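Comparing grippers in simulation before buying, is it useful?

Lợi Đào
2021-09-22

Hello all. I must choose a gripper for a small arm, and I am comparing two models in the simulator before we spend the money. The part to pick is small and flat. With the Kisau gripper I get 32 good picks from 60. With the Trellideo one I get only 14, but the physics settings are the default ones and I am not sure I can trust them. The warehouse background I took ready-made from the library.
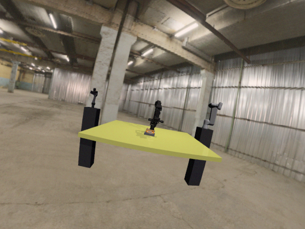 The middle arm above the orange part. The other two arms are on the black pedestals.

Which settings should I check first? Both grippers use the same controller and the same approach path.

Atif Memon

First check the friction between the fingers and the part. The default value is often too low for rubber pads. Then make the physics time step smaller and run the same 60 picks again. If the numbers change a lot, your first result was coming from the solver and you cannot compare the grippers with it. Also look at the collision shape of the fingers. If one model uses a simple box and the other uses the full mesh, the test is not fair.

Bhutto

i had same problem in February. changed the finger mesh and it was ok after 3 tries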